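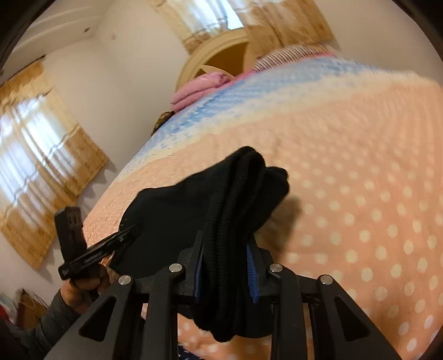
5.2 Slow slip during bedroom tidying

Figure 4. Carrying a bunched black knitted cloth over a dotted blanket. The blue ridged pads close on the cloth from both sides.

The most interesting failure in the whole study came from soft laundry. Of the 778 demonstrations recorded with the hand-held gripper in bedrooms, 712 passed our checks and went into training. The policy learned from them did very well on towels and shirts, and we were delighted with how smoothly it lifted a pillowcase off a mattress on the first day. Then we gave it small knitted items, and it began to drop them in a way we had not seen in any earlier version of Holix.

The drops had a pattern. The grasp looked good, the lift looked good, and the cloth stayed in the jaws for the first part of the carry. Somewhere over the bed the lower part of the bunch would start to pull the rest down through the pads, a little at a time, until the whole thing fell. We call this slow slip. It is easy to miss, for the jaw opening hardly changes while it happens, and our grasp check looked only at the jaw opening. As far as the controller knew, it was still holding something right up to the end of the move. In 12 trials the arm went on to "place" a cloth that was already lying on the bed, pressing its closed fingers into the target basket and then reporting success!

Wayne Tremblay first spotted the cause while going through the wrist video by hand. Look at the shape of the load in Figure 4: one part of the cloth bulges up above the jaws, and a long part hangs down between the finger links. A rib knit stretches under its own weight, and as it stretches it gets thinner where the pads touch it. The grip force, set once at the moment of closing, then falls below what is needed. A person holding the tool fixes this without thinking, by squeezing a bit harder. Our recording setup stored the jaw width and threw away the squeeze, so the policy never had a chance to learn the trick.

There is a safety side to this as well. In 7 of the 12 false placements the fingers pushed down on the basket rim hard enough to trip the force limit, and the arm stopped where it was, with its elbow out over the side of the bed. Nothing was damaged, but a stopped arm at that height is a real hazard for anyone walking past, and the restart routine we had at the time moved it straight back to home without checking the path. We took that routine out in May and replaced it with a slow retreat along the path already traveled.

Two changes to the grasping code followed. Kamran Abbasi wrote a check that compares the outline of the held item at lift with its outline at each later step, and calls for a regrasp when the hanging part grows too long. We also let the jaws close a further small step whenever the width signal drifts. Both are simple, and it was a joy to watch the first regrasp happen in mid-carry, with the arm lowering the cloth to the blanket and picking it up again nearer the middle. Very thin socks remain hard. The outline check depends on a clear edge between cloth and background, and a dark item against dark bedding can still defeat it. We return to that case in Section 6.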